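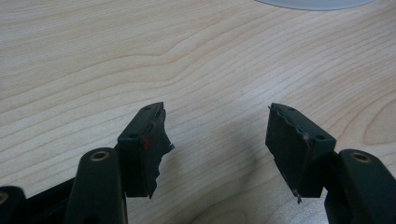 I've had my hands on a gripper this month and I'm still not letting it anywhere near my good glasses. But I did spend a very jolly afternoon in Preston finding out how far the chore machines have got, and the answer is further than I'd have guessed and nowhere near as far as my sister hopes (she has three boys and would sell the car for something that pairs socks).

The outfit is called Favside. They rent the upstairs of an old shoe warehouse and their project goes by the name of Sidus. The idea is simple enough. People do household and shop jobs with a hand-held gripper, over and over, and the recordings are used to teach a robot arm to do the same jobs by itself. The arm is called Mathias. I asked why and got three different answers from three different people, so take your pick.

Trevor Gosselin runs the place and met me at the door with a mug in each hand. He used to stack shelves in a supermarket and reckons it's the best training he could have had, as he knows which jobs are dull and which ones only look dull. "Facing up tins is fine," he told me. "Tins behave. It's the bags of salad that'll break your heart."

So, to the test. In June the team drew up a list of 74 chores, half from the home and half from the shop floor, and gave Mathias five goes at each. To count as a pass it had to manage all five without anyone stepping in. I was shown the list pinned up by the kettle, with ticks in green biro, and there were 14 ticks on it. Wiping down a flat table got one. So did putting tins on a shelf with the labels forward, dropping cutlery in a drawer (forks with forks, I checked!) and moving apples from a crate to a bowl. Folding a tea towel got a tick with a question mark next to it, which caused a bit of a row while I was there, and I don't think they've settled it.

The rest is where it gets interesting. Mathias can't open a carrier bag. It can't hang a shirt. It did pick up a dishcloth for me, had a little think, and set it down again in the washing-up bowl, and everyone in the room groaned as if their team had missed a penalty. Putting price labels in those plastic shelf strips took it nine minutes for one label. I timed a lad called up from downstairs to do the same job and he did it before I'd got my thumb on the button.

Then I had my turn with the hand-held one and went a lot quieter. You squeeze, the fingers close, and all the clever stuff your own fingertips do for you is gone. I chased a teaspoon round a table for ages. I got the lid off a butter dish and couldn't get it back on straight. If you've ever tried to do up a coat button in ski gloves you'll have some idea.

What surprised me most was how much of the work is plain upkeep. I'd pictured everyone bent over computers all day, but a good part of the talk was about the rubbery pads on the inside of the fingers. They do the gripping, and they take a hammering. On one of the grippers both had torn, left and right, with ragged bits hanging off them, and the rest of it looked perfectly sound. Trevor says worn pads are his biggest headache by a mile, and that a home machine would need ones you could swap as easily as a hoover bag. The team has been through 136 of them so far. I'd want to know what they cost before I signed up for anything, and he wouldn't tell me.

Is it coming, then? For shops, I think bits of it are quite close - night-time shelf filling, say, with sturdy boxes and a person about to sort out the muddles. For houses I'm less sure. My kitchen has a drawer you have to lift and jiggle before it'll open and I can't see Mathias putting up with that. Trevor wouldn't give me a year, though he did say he'd have one at home tomorrow just for the cutlery.

They're running the whole list again once the new pads are on, this time with a few chores sent in by people who live nearby. I've put down "get duvet into cover". My sister has sent in the socks.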